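August 30, 2018
2 min read

Lerato Naidoo came back from the Gistetti demo convinced we should buy the handheld moisture meter for the roof surveys. I am less convinced. The sheet says it reads 20 mm into a wall without leaving a mark. Into which wall? Plaster, brick, that awful foil-backed board at Farnine? The rep told her "all common materials," and I have heard that one before.

I took the loan unit around the basement at Kellach after lunch. It gave me 18 percent by the drain, then 22 when I pressed harder on the same spot. Our old pin meter said 18 both times. Sibusiso Nkosi says the new one needs a warm-up, and the manual has nothing on that, at least not in the English half. The manual does have a whole page on the carrying strap.

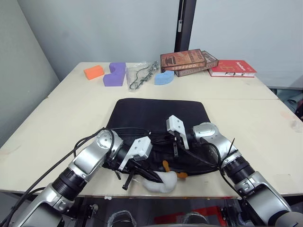 Black pad on the table, foam and books along the back.

Battery life is supposed to be 48 hours. Continuous, or sitting in the case switched off? I wrote to ask and got a brochure back -- the same brochure. Woo makes a cheaper one with no logging, and I would take that over logging numbers I don't trust.

Lerato wants an answter by the time the quote runs out. I said I'd try the Farnine wall first, with both meters, and write down every reading. Need to get the key from Sibusiso, and fresh pins.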